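4.2 Where the phone goes

Much of the advice on tidy desks assumes that a small object with a fixed place will be returned to it. We are not convinced. The claim comes up in nearly every household guide we read for Section 2, and in most of them it rests on nothing more than the writer's own hallway table. Keys and glasses may well behave that way. The phone is a harder case. It is picked up far more often than anything else on a desk, it is put down in the middle of other tasks, and the spot where it lands is decided by whatever the other hand is doing.

Our own diary material gives the claim only weak support. The 33 households that took part in the Trelska study logged 869 put-downs over five days, and the entries are short: a place, a time, sometimes a complaint. Respondents who had been given an open bin for the phone said they liked it. Liking a bin and using it are different things, and the diaries do not let us tell them apart with any confidence. Several entries read "in the bin, mostly," and we had no good way to code "mostly."

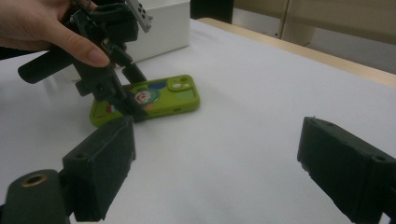 A second problem is the case. Earlier work treats the phone as a plain slab, and storage is then judged by whether a slab of that size will fit. Few people carry a plain slab. They carry a phone in a colored case, with stickers on the back and a raised block around the camera, and each of these changes how the thing sits on a table. A decorated back also gives the owner a reason to leave the phone face down, where the sticker can be seen. Vasylenko (personal notes, September) argues that this is why bright cases are lost less often than black ones. We think this goes too far. A lime green case on a white tabletop is easy to spot, but the same case on a crowded sofa may be no easier to find than any other, and her notes deal only with tables.

Then there is the bin itself. Naleo and Palomino, the two storage ranges most often named in the diaries, both sell the idea that a low open container "invites" the hand. We found no entry that put it this way. What people did write about was standing the phone up or laying it down. An upright phone takes less floor space in the bin and can be taken by its top edge. It also sticks out over the rim, and some respondents thought it looked untidy, which rather defeats the purpose of owning the bin. Laid flat, the phone disappears among the receipts. Neither way is clearly better, and we are wary of any guide that says otherwise.

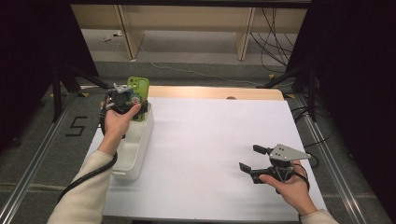
Figure 5. Lime-green phone upright in an open-topped white container, with the top of the phone above the rim.

The upright position in Figure 5 is the one the guides recommend. On a bare white board it looks sensible enough. A real desk has mugs, mail and a charger on it, and the container has to compete with all of them for the near edge. Respondents with the most crowded desks gave up on the bin soonest, though they were also the ones who wrote the fewest entries, and we would not lean on that pattern.

One further caution. The Imiren survey, with 800 replies, asked people where their phone "lives" and took the answer at face value. A person can name a place without ever putting anything there - most of us could do so for our scissors. Until someone compares the named place with the actual one over a longer stretch, we would treat the fixed-place rule as a habit of advice writers. Section 4.3 takes up the same question for chargers, where the cord settles a good part of it.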